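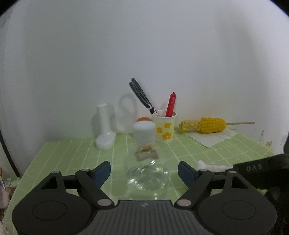
Saturday, started 7:40 am

Sourdough rye, batch two of the Matar flour. Very happy with this one already and it isn't even in the oven!

Picking up from last time: the first batch spread like a puddle and tasted wonderful, so the flavor is there and the structure is my problem. Dima thinks I let the starter go too far before mixing (it had a sharp, nail-polish kind of smell, and she's right that I ignored it). So this time I fed it twice and used it while it was still domed.

Mix:
800 g flour total, three quarters bread flour, one quarter Matar whole rye
560 g water
160 g starter
16 g salt, held back 40 minutes

The rye drinks more than I expected. At first the dough felt stiff and a bit sulky, and I nearly added water, then left it alone through the rest and it loosened up beautifully. Note for Khalil, who always adds the splash: wait the 40 minutes first, then decide.

Folds at 8:50, 9:20, 9:50 and 10:20. By the third one it was holding a proper shape, and on the fourth it came up off the bottom of the tub in one piece – I did a little dance in the kitchen. Kitchen thermometer said 75 F the whole morning.

Shaped at 1:15 pm. Two loaves, one round and one long. The long one tore slightly on the seam side because I was greedy with the tension. Pinched it closed and put it seam up in the basket with plenty of rice flour.

Baked the round one at 3:30, straight from the counter, lid on for 20 minutes and off for 25. It opened on one side only, a big handsome ear with a smooth bald patch opposite. My cut was probably too deep at one end. Color is gorgeous, deep chestnut with small blisters. Waited until 6 to slice it, which was torture.

Crumb: even, moist, no gummy line at the base! A couple of larger holes near the top, nothing you'd lose butter through. The rye comes across as malty and a little like toasted walnut. Much milder than batch one and I sort of miss the sourness, so maybe there's a middle way with the starter.

The long loaf is in the fridge overnight for comparison. Same dough, same oven, cold start tomorrow morning. Dima is betting on it being better. I'm betting on the crust being better and the crumb being the same.

To do:
Ask Khalil for his Voveteo blade, mine is dull
Try 30 percent rye with the same water before touching anything else
Buy more rice flour
Write down the starter smell every time, even when it smells fine
Save two slices of the round loaf for Dima, wrapped, NOT in the fridge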